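November
Josiane Roussel

MONTHLY WALK-THROUGH - GEDHOLM COMMUNITY HALL, KITCHEN AND DINING ROOM

Key: OK / FIX / WATCH. Comments after each. Old items carried over are marked (c/o). Thibault please initial the ones that are yours and give it back before the Sunday lunch.

ENTRANCE AND HALLWAY

1. Front door opens fully, closer working - OK. Closer slow in the last few inches, leave it.
2. Exit sign lit - OK.
3. Mat flat, no curled corners - FIX. Left corner up again. Tape is not a repair. New mat or no mat.
4. Hallway clear to full width - FIX. Two stacks of chairs outside the restroom door. Moved them myself. They go in the closet, legs in.
5. Coat rack fixed to wall - WATCH. Bottom left screw turns by hand. Needs a proper anchor, wall is soft there.
6. Light switches, covers intact - OK.

KITCHEN - FIRE

7. Extinguisher by back door, gauge in green, pin in - OK. Tag is readable.
8. Extinguisher by range - OK but somebody hung an apron on it. Removed.
9. Fire blanket in pouch, tabs hanging down - OK.
10. Hood filters clean - FIX. Greasy on the left two. Soak overnight, dry, put back the right way round (handles toward you).
11. Nothing stored on or over the range - FIX. Paper towels on the shelf above. Third month in a row (c/o). Shelf comes down if it happens again.
12. Gas shutoff reachable - OK. Label faded, rewrite it in marker.
13. Smoke alarm dining room, test button - OK, loud.
14. Smoke alarm back corridor - FIX. Chirping. Battery changed, still chirped once while I was in the storeroom. Replace the unit.

KITCHEN - ELECTRICAL

15. Outlets by sink trip and reset - OK both.
16. Cords, no splits or tape - FIX. Ternason coffee urn, cord is stiff and cracked near the plug. Taken out of use, note on it. Do not take the note off.
17. Mixer guard in place - OK.
18. Extension cords - FIX. One running behind the fridge to the radio. Unplugged. Radio can go on the counter outlet.
19. Panel door closes, breakers labeled - WATCH. Breaker 20 has no label. Thibault thinks outside lights. Find out and write it down.

KITCHEN - FOOD AND COLD

20. Fridge temp - OK.
21. Freezer temp - OK. Door seal has a tear at the bottom hinge side, WATCH.
22. Everything dated - FIX. Soup with no date, tossed. Half a tray of something with no date, tossed.
23. Raw below cooked - OK.
24. Knives in block or rack - FIX. One loose in the utensil drawer, blade up. Please.
25. Cutting boards - WATCH. Green one is badly scored. Replace next order.
26. Hand sink has soap and towels - FIX. No towels. Refilled. The box is on the bottom shelf in the storeroom behind the Mallet trash bags.
27. Hot water at hand sink - OK, takes a while to come through.
28. Sanitizer bottle labeled - OK.
29. Mouse traps - OK, nothing.

DINING ROOM

30. Floor dry, no lifted tiles - WATCH. Tile by the serving hatch clicks when you step on it. Not lifted yet.
31. Windows, latches work - OK except the middle one, painted shut. (c/o) Not an exit so low priority, but it's stuffy in there with a full room.
32. Folding tables, locks hold - FIX. Two would not lock. Put against the back wall with red tape on the legs. Biltora sell the brackets, part number 831, order four.
33. Fixed tables, steady - OK. Felt pads gone from one leg on the table by the window.
34. Tabletops, no splinters or sticky spots, edges smooth - OK. Ran a hand over all of them. Stop using the scouring pads on the pale ones, it will dull the finish. Damp cloth, then dry. No bleach.
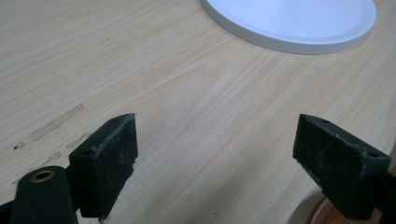

Item 34. Pale tabletop with a round white object on it.

35. Tabletops clear between uses - WATCH. Small stuff gets left out, lids, cups, bits of craft supplies. Goes back to its own shelf at the end of the session, whoever had it out.
36. Chairs - FIX. One cracked seat, binned. One with a missing foot, scratches the floor, set aside in the storeroom.
37. High chairs, straps and buckles - FIX. One buckle does not click. Not to be used till its replaced.
38. Room limit sign up, 75 persons - OK. Sign was behind the notice board, moved it so people can read it.
39. Radiator covers on - OK. Warm not hot.

STOREROOM AND BACK

40. Shelves fixed, heavy things low - FIX. Case of canned tomatoes on top shelf. Down now. Back hurts.
41. Chemicals apart from food - OK.
42. Step stool feet and treads - OK. Ladder - WATCH, one rubber foot is worn thin.
43. Back door opens from inside with no key - OK. Check this one every time, even if you are in a rush.
44. Outside light over the steps - FIX. Out. Bulb or breaker, see 19.
45. Handrail - WATCH. Slight wobble at the bottom post. Will be worse once it freezes.
46. Salt bucket filled - FIX. Empty. Need two bags before the first ice.
47. Trash lids closed - OK.

FIRST AID

48. Kit on wall, sealed - opened, not sealed. Someone used band-aids, fine, but write it in the book.
49. Contents - FIX. No blue band-aids, no burn gel. Eye wash in date. Pack says 24 assorted, get two packs.
50. Emergency numbers posted - OK. Old manager's number still on there, cross it out.

TO DO FIRST
14 smoke alarm. 37 high chair. 16 urn stays out. 44 light over steps - people leave in the dark now.

Thibault - 5, 19, 32 and 45 are yours if you have time. I will do the mat, the first aid order and the salt. Filters whoever is in first, there is degreaser under the sink.

Comments from T. Barbier: 19 done, it IS the outside lights, breaker was off. So 44 done too, bulb was fine. 5 done with a bigger anchor. 32 brackets orderd. 45 needs the post reset, not a one-person job, can do it when the ground is still soft if someone holds the level.

Reply JR: I can hold a level. Any day after 3.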